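Collecting Pressed and Blown Glass – Handout 2
Reading the base

Last time we spent the whole session on shape, and I promised we'd flip things over. So let's do that. If you only have a minute with a piece at a sale, spend most of it on the underside. I've bought pieces I wasn't sure about from the front because the base was so good, and I've walked away from a few beauties for the opposite reason.

Start with the pontil mark. Blown glass is held on an iron rod while the rim gets finished, and when the rod comes off it leaves a scar. On older pieces the scar can be rough enough to catch a fingernail. Later and fancier work usually has it ground out, so you get a smooth shallow dish in the middle of the base. A smooth base doesn't mean the piece was machine made! Tilt it under a lamp and look for a circle where the polish changes.

Pressed glass is a different animal. Look for mold seams, the thin raised lines that run up the side. Good factories fire polished their pieces, which softens the seams, and you may have to close your eyes and feel for them. I mean that about closing your eyes. Try it with the Zadcombe tumbler when it comes past you.

Next is wear. A vase that has stood on shelves for decades picks up tiny scratches, and they go every which way, only on the parts that touch the shelf. If you see scratches all running in one direction, or scratches up inside a hollow that never touches anything, somebody has been at it with sandpaper. Use your loupe here, and take your time.
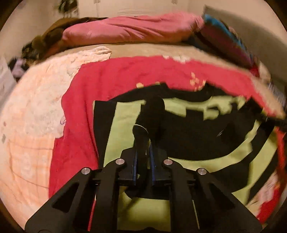
Dark fabric held in a gripper.

Now for marks. Our two study factories did this very differently, so copy this part down:

Altlow – acid-stamped name inside a ring, often faint. Breathe on the base and it shows up for a second or two.

Drollus – nothing stamped at all. Paper labels only, and most of those washed off long ago. Go by the weight and by the thick, slightly green foot.

Engraved signatures need extra care. A real one was usually scratched on before the piece left the works, so shelf wear should cross over it. If the signature looks crisp and white and everything near it is worn gray, I'd put my wallet away.

A word on price, since it came up after class. A marked Altlow bowl and an unmarked one from the same mold can sit side by side at $100 and $44, and I'd happily take the cheaper one if the color is better. The Agudelo catalog lists 1000 patterns and it's the best thing we have, but the prices in it are old, so use it for shapes and ignore the last column.

For next time:
Bring one piece of glass from home, any age, any condition. Wrap it well.
Draw the base at full size in pencil and mark the pontil, the seams and the wear.
Read the Agudelo section on colored rims. Skip the tables – we'll go over those together.

The loupes go back in the drawer by the door, please, and the heavy Drollus ashtray stays on the bench.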